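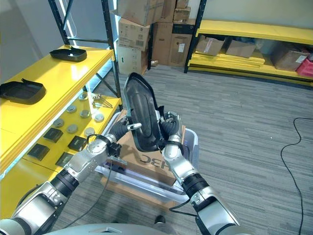 Two-arm hold on a molded tray, tilted nearly upright over the bin.

Workshop tips: moving shallow trays without spills

These notes come from the tray handling trials at Curkeck, written up by Krystyna Kaczorowski. The test set was 220 two-arm lifts with black plastic trays, and the measure was slip at the rim.

Grip low on one side and along the full edge on the other. A pinch at the lower corner sets the angle, and a wrapped grip on the far side carries the load. Lifts done this way slipped 15 times. Two matching pinch grips slipped 23 times over the same number of lifts.

Empty the tray before tilting. Loose discs and small pads go on the shelf below, spread out so each can be picked up singly.

Keep the bin directly under the tray – a dropped part then lands in the box and the run can go on.

Route gripper cables down the arm with slack at the wrist. Check them again after every change of tray angle.

Wipe the rim with a dry cloth. Oil on the rim was logged as a separate fault and is left out of the slip counts.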